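Sorting the Utensil Drawer, Finally

Posted in Kitchen, July 2025

I moved into the Turside apartment in June and threw every spoon I own into one drawer. Big mistake! So I cleared it out and started over with baskets (the see-through brown kind, because I like to see what's in them).

Spoons and chopsticks

Two spoons to start, one reddish-brown plastic and one white, plus the silver chopsticks I reach for at pretty much every meal. Baskets lined up at the back, nothing in them yet. 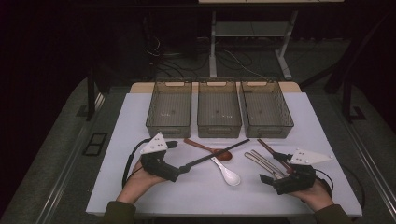
Where it all goes

Spoons left, metal chopsticks middle, everything else right. I may swap those last two, we'll see how dinner goes.

Comments

Masaru Mizuno: Do those baskets slide around when you open the drawer? Mine do.

Chrysanthi Xenos: A bit of shelf liner fixed it for me.

Recent galleries
The Okside pantry shelf
Mugs, up to 2 per hook
Clegg Street spice rack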